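Still folding my own towels

17 February 2025

My brother-in-law Rainer sent me another one of those videos last week. You know the type. Soft piano music, a spotless apartment, a robot lifting a shirt out of a basket like it's handling a newborn. His message was just "two years, tops." He said the same thing in June, and he said it about lawn mowers before that, and I will admit he was mostly right about lawn mowers.

I've worked in hotel laundries for 15 years, the last 4 of them running the back of house at the Quintero, so I get asked about this more than most people. My answer hasn't changed much. Machines have been doing laundry for a long time and they're very good at the parts they're good at. Our ironer will flatten a king sheet faster than Soledad and I could do it with a whole afternoon and a pot of coffee. But somebody has to find the corners and feed the thing. That's the job. Finding the corners.

If you've never done it for money, you may not see why that's hard. A sheet comes out of the dryer in a ball. It may be inside out, if it's fitted, or twisted around a pillowcase. You put your hand in, feel for a hem, run along it until it thickens, and there's your corner. I do this while talking about something else. I couldn't tell you how my hand knows.

A robot mostly has to look, and a heap of white cotton gives it very little to look at. A fold and a seam look a lot alike. So does a shadow.

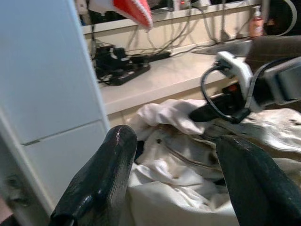

I'll give the research people credit for one thing, they've stopped pretending the room will be tidy. The older demos were all a single towel laid out on a table under bright lights, and of course it worked, the towel was halfway folded already. Now you see two arms and a rumpled mess next to a sink, with cords all over the counter, which is a lot closer to how people live. It's certainly closer to my place. I trust a dim picture of a crumpled pile a lot more than I trust the piano music.

Still, a gripper touching the pile isn't a folded pile. What I never get from these people is the boring number. How many pieces an hour, and how many of those had to be done over? A sales rep from Budora came by last year to talk about an automatic folding line and he had a lovely brochure. I asked him what happens when a washcloth goes in with the bath towels. He said the operator would remove it. I asked who the operator was, and he looked at me.

We do 200 bath towels before lunch on a slow morning. Kieran, who's been with us since he finished school, folds them in thirds with the tag hidden and checks for stains as he goes, and he throws the bad ones over his shoulder into the rewash bin without turning around. To replace Kieran you need something that folds, sees a gray smudge on white cloth, decides if it's a stain or only a shadow, and can also be yelled at to come help unload the truck.

Rainer's comeback is that I'm comparing the machine to a professional, and all he wants is something slow that works overnight while he's asleep. Fine. That's his best argument and I don't have a great answer to it. If it takes until morning to do one basket, who cares? I'd care a little about what it does when a sock falls behind the dryer, or when the dog walks through. I'd care what it costs. He'd buy one anyway. He bought the bread machine.

So put me down as a maybe, and a grumpy one. I'd like to see one go through a regular family's hamper, start to finish, no cuts, with the fitted sheet included. If anybody reading this has footage like that, send it along and I'll watch the whole thing, probably while I'm folding.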